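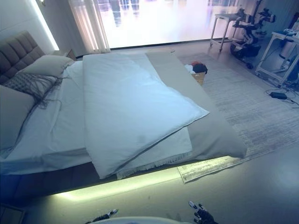
*Bedroom, Monday, before I got properly stuck in. Runner down past the foot, duvet folded over on itself.*

Late already and only sat down now. Tea going cold next to me. Writing this fast or I won't write it at all.

Up at six thirty, meant to be six. Gladys rang before I'd got my shoes on — could I have the flat ready by four instead of tomorrow dinner time. Her sister's train got changed. Said yes of course. Always say yes. Gladys Correa could ring me at midnight and ask for the curtains ironing and I'd be looking for the plug.

So. Bed first. That bed is enormous, I forget every time. You can't do it from one side, you have to keep trotting round. Pillows against the headboard, the woven one with the long fringe bits wants combing out with your fingers or it looks like something off a pony. Bits hanging down all over the sheet. Did it twice. Still not happy with it.

Duvet folded over on itself, white on white, fine. The runner is the thing. Grey-beige, goes lengthways the way Gladys has it, all the way down and off the foot nearly to the floor. I'd have put it across. Every bed I ever made in Wustden had it across, and I did 4 years there. But it's her flat and she likes it long, so long it is. Then it slides. Pull it up, it slides. Might try a couple of safety pins underneath, must put some in my bag.

Frayed edge at the foot as well, where the sheet hangs down. Meant to ask Gladys if it's supposed to be like that. Forgot. Ask tomorow.

The little light under the bed was on again, greeny yellow all along the floor. Couldn't find the switch last week and still can't. Felt along the back of the headboard like a burglar. Left it. Her sister may like it, who knows, no need for a night light at least.

Paper on the floor by the end of the bed, half under the runner, tiny black print. Didn't have my glasses so put it on the kitchen side under the fruit bowl. Could be important, could be the instructions for anything.

Clothes in the wicker basket. Black thing on top, red underneath, something white trying to climb out. Separated the red straight off, not doing that again — still owe Melahat for the pillowcases in November. She says I don't. I do. 60 wouldn't cover it, they were the good ones from Betancur.

Rug next. Pale grey, streaky, meant to look worn, so you honestly can't tell if you've hoovered it or not. Hoovered it both ways. Moved nothing heavy, my back's still not right from the wardrobe.

Window so bright in there by mid morning I had to squint at the smears. Wiped the inside with the Clinel wipes becuase I'd run out of the proper spray. Left streaks. Went over it again with newspaper like Mum did and it came up lovely. Sheer curtain could do with a wash but not today, no time, and it'd never have dried.

Forgot lunch. Ate a banana on the stairs.

Red wash on at twenty to one, thirty degrees, hung up by two. Made the bed AGAIN because I'd leaned on it. Bathroom, kitchen, bins. Out by ten to four, passed a woman with two cases on the corner, pretty sure that was the sister. Didn't stop. Hair like a bird's nest.

Trirkuvby bill was on the mat when I got in, 100 more than last time, haven't the energy to be cross. Will ring them. Melahat says ring at eight when they've just opened.

Step thing on my phone says 2,819 which is rubbish, must have left it on the side all morning. I went round that bed more than that.

For tomorrow:
- safety pins
- window spray
- ask G about sheet edge + light switch
- tell her about the paper under the fruit bowl!!
- ring Trirkuvby
- something for tea that isn't toast

Back aches. Bath then bed, and I'm not making mine.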